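Simulated kitchen episodes: what counts as a contact violation?
Forum > Standards and Practice > Simulation

tarmac_joe
We're writing acceptance rules for simulated mobile manipulation runs and I'd like to hear how other groups handle contact. The draft came over from Grinier with one line on it: "no unintended contact between robot and fixed furniture." We have 3,000 episodes in kitchen layouts, all wrist view plus one external view. Under a strict reading 334 of them fail. Most of those are a finger brushing a counter edge or a cabinet face on the approach. The task still completes.

Do you throw those out, tag them, or set a force limit?

pell_44
Throw them out. If the rule says no contact then contact is a fail. Once you start tagging, people train on the tagged ones anyway.

wristcam_wes
I disagree with pell_44. A rule that fails a light brush the same as a full collision gives you no information. We use three levels at Renaud: none, touch, and impact. Touch is under the force limit and shorter than the time limit. Both limits are written in the episode header so anyone can re-score later.

The other thing is that you can't judge any of this from the wrist view. People try to. The camera sits right behind the fingers and everything gets flattened together. 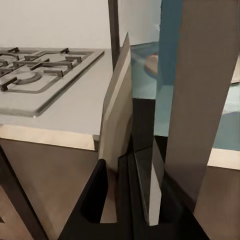
A finger can overlap a counter corner in the view and have plenty of clearance. We had reviewers mark contact by eye for one batch of 281 episodes, then compared against the contact log from the physics engine. They were wrong on 117. After that we banned scoring contact from video. Video is for finding episodes to look at, and the log decides.

tarmac_joe
That's useful. Our 334 came from the log, so at least there's that. What do you do when the collision mesh doesn't match the visual mesh? Our cooktop assets are bad for this. The grates are drawn in detail but the collision shape is one box over the whole thing.

wristcam_wes
Rule 4 in our doc: every fixed asset gets a mesh check before it goes into a layout, and the gap between visual and collision surface is recorded. If it's over the allowed gap the asset is either fixed or left out. Boxes over grates fail every time. So do cabinet handles.

hollis.b
Flatis user here. Same problem with the fingers, by the way, and people forget to check those. Our default gripper had collision pads thicker than the drawn ones. Contacts logged with visible daylight between finger and counter. We spent two weeks blaming the planner.

pell_44
So the log isn't reliable either. That's my point. You're stacking tolerances on tolerances and calling it a standard.

hollis.b
It's reliable once you've checked the meshes. Yours would fail the same episodes for the same bad reason, you just wouldn't know why.

pell_44
Fair enough on the meshes. I still want zero contact for anything near a cooktop. On hardware that's a hot surface with a flame under it, and I don't want a policy that learned brushing it is fine.

wristcam_wes
I can live with that one. Zones make sense. Strict near the cooktop and sink, touch allowed at plain counter edges and cabinet faces below knee height. Write the zone into the layout file so it travels with the scene.

tarmac_joe
Zadov's layouts already carry a zone field and nobody here fills it in. I could use that.

Proposed text, please pick at it:

1. Contact is scored from the engine log only.
2. All fixed assets and all gripper parts pass a mesh check before use. Gap is recorded.
3. Three levels: none, touch, impact. Limits go in the episode header.
4. Cooktop and sink zones accept "none" only.
5. Failed episodes are kept in a separate folder with the reason.

pell_44
Make 5 "separate folder, not in the default loader path" and I'll stop complaining.

hollis.b
Add the engine version and time step to 3. Same scene at a larger time step gave us different contact counts.

tarmac_joe
Adding both. I'll re-score the 334 after the mesh check and post the new number in this thread.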